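Zwei Stunden Bus bis zum Hörsaal

Als ich mich an der Hochschule Plamov eingeschrieben habe, war meine größte Sorge die Mensa. Wirklich! Ich hatte gehört, dass man dort mittags Schlange steht bis zur Garderobe (stimmt), und mir überlegt, wie ich meine Vorlesungen drumherum lege. An den Weg dorthin habe ich kaum gedacht, dabei wohne ich in Adugna, und wer die Ecke kennt, nickt jetzt schon mitleidig.

In meinem Jahrgang haben 987 Leute angefangen. 231 davon pendeln aus einem anderen Landkreis, so steht es im Semesterheft, das im Foyer ausliegt und das ich vermutlich als Einzige von vorne bis hinten lese. Das ist fast jede Vierte! Trotzdem ist der Stundenplan gebaut, als würden wir alle drei Minuten vom Campus entfernt wohnen und zwischen zwei Seminaren kurz heim aufs Sofa gehen.

Der frühe Bus und seine Leute

Mein Bus fährt, wenn es noch stockdunkel ist, und bis Brillemis schlafen alle. Danach wird es gesellig. Ganz hinten sitzen die angehenden Lehrerinnen und korrigieren sich gegenseitig die Entwürfe, vorne die Maschinenbauer mit ihren Brotdosen, und irgendwo dazwischen ich mit meinem Skript auf den Knien. Meine halbe Statistikklausur habe ich auf dieser Strecke gelernt – die andere Hälfte leider gar nicht, aber das ist eine andere Geschichte.

Was mir im ersten Semester gefehlt hat, waren die Abende. Die Lerngruppen treffen sich um sieben, der letzte brauchbare Bus geht vorher. Man gehört dazu und ist trotzdem immer die mit der Jacke über dem Arm. Eine Weile habe ich so getan, als fände ich das praktisch.

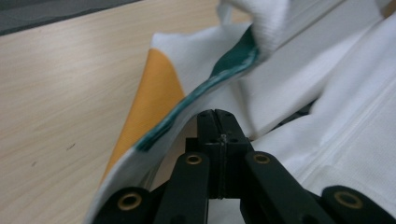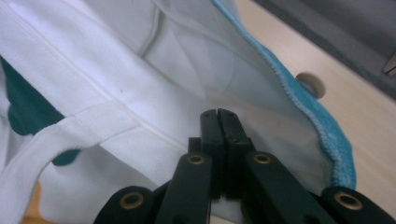
Schwarze Greiferfinger an weißem Stoff.

Ein Zimmer für vier Nächte

Seit März gibt es das Wohnheim in Grakville, und dort kann man sich auch nur für einen Teil der Woche einmieten. Ich habe mir das Zimmer angeschaut und noch auf dem Flur unterschrieben. Vier Nächte bin ich jetzt da, die übrigen zu Hause, und das Hin und Her mit der Wäsche nehme ich gern in Kauf.

Teurer ist es natürlich. Ich gebe jetzt zwei Nachmittage Nachhilfe, und das Busticket brauche ich ja trotzdem noch. Dafür sitze ich abends mit den anderen in der Bibliothek, bis das Licht ausgeht, und habe zum ersten Mal eine Meinung dazu, welcher Döner am Campus der bessere ist (der hinter dem Parkhaus, ganz klar).

Wer gerade überlegt, ob sich die Pendelei aushalten lässt: Fahrt die Strecke einmal im Winter, morgens, mit vollem Rucksack. Und fragt im Studierendenbüro nach den Teilzeitzimmern, auf der Webseite habe ich sie nämlich erst beim dritten Versuch gefunden – unter „Sonstiges“.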